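Thinning the Rirness block: speaker notes

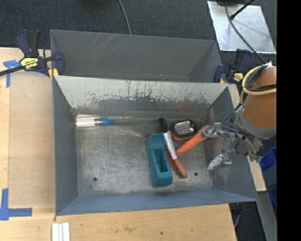 Notes by Leidy Guzmán | Sep 24, 2018 | Brumside Forest Growers meeting

Start with the map. North side planted first, south side seven years later. Say this early, people mix them up.

Stocking. 688 stems per hectare when Satish walked the plots. Target after thinning is 300. Pause here, someone will say too low. Answer: Urner went down in two passes and lost a lot to wind after the second. We want one pass.

Machine access. Old log road is fine up to the creek, soft after that. Chambi crew want brush mats on the lower tracks. Agreed, more or less. Cost still to come from Yaneth.

Residual damage!! Bark scrapes on the keepers, mostly near track corners. Wider turns, and leave bump trees till last. Read out Triin's line about "cheap trees gaurding good ones".

Sales. Pulp some 600 tons, rest small sawlog. Dont promise a price.

Regrowth: skip if short on time.

Questions. Mercedes has the mike. Herbicide ones go to Satish.

Before they leave: field day sign up sheet is by the door, boots and hard hats, bring lunch.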